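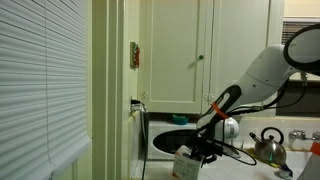 1/ Small kitchen thread, as promised to everyone who wrote to me after I complained about mine in March! I have been in this apartment on Eklund Street for 19 months, all 300 square feet of it, and I've finally worked out that my trouble was never the cabinets. It was the counter. Everything I touched in a day ended up there and stayed there until I needed the spot for a cutting board. The kettle with the big curved handle has a right to be out, I use it morning and night, but the yellow sponge or cloth beneath it has no business being there and I seem to put it back in that exact place every single time. My grandmother did the same thing, so I may be stuck with it.

2/ What helped was picking one stretch of counter and giving it 15 minutes after supper. I put the radio on, take everything off, wipe, and then put back only what I'd reach for before noon the next day. The rest has to go behind a door or out of the kitchen altogether. The first evening I found a set of measuring spoons I had already replaced (twice, I'm embarrassed to say).

3/ Now the doors. I love these old paneled wall cabinets and I would not trade them for anything, but they are shallow and the top shelf is a stretch for me. So the top is for things I need at holidays, the middle is for plates and cups, and the bottom shelf is tea and coffee and nothing else. I do keep the blinds shut at that window while I'm sorting up there, as the sun gets right in my eyes otherwise and I lose my temper with the spice jars.
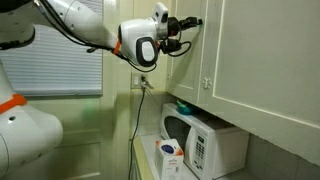
Tyra Tveit asks whether it wouldn't be easier to take the cabinet doors off and have open shelves, the way her sister did over in Skurnville.

4/ Tyra, I thought about it for a whole winter! I even went and looked at brackets at Bundard and came home with a paper bag full of them. But I fry a lot of onions, and anything left out in my kitchen gets that sticky film on it inside of two weeks. With doors I wash the plates because we ate off them, and that's plenty of washing for me. Your sister may be a better housekeeper, or she may fry fewer onions. Please tell her I'd love to see her shelves, though, I mean it.

5/ A word about bare wall while we're on the subject. I had such plans for mine. A rail with hooks, a calendar, a little rack from Stoltis that I still have in its wrapping under the bed. Then I lived with a plain pale wall for a while and found I liked resting my eyes on it while the water boiled. There's the faintest bit of green in it if you look for long enough, and it pleases me more than a rack would.
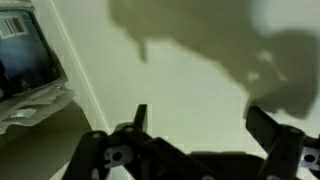

6/ THE TEA SITUATION

Several of you asked about this one, so it gets its own post. I had 6 kinds of tea spread over three different places, which meant that I was always buying more of the one I already had. I got every box down and set them out so I could read the labels, and then I made myself be strict. Anything I hadn't brewed since I moved in went to my neighbor, who was delighted. The masala stays, of course. It's what I make when somebody comes by in the afternoon and I want them to sit a while.

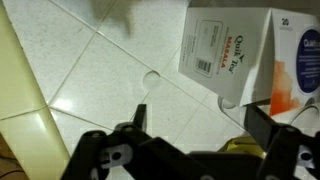
Quik Tea Masala on the speckled tile, mid-sort.

7/ Next up is the space under the sink, and I'm dreading it. If you have a good way to keep dish towels from wandering all over the apartment, put it in the replies, I read every one of them with my second cup.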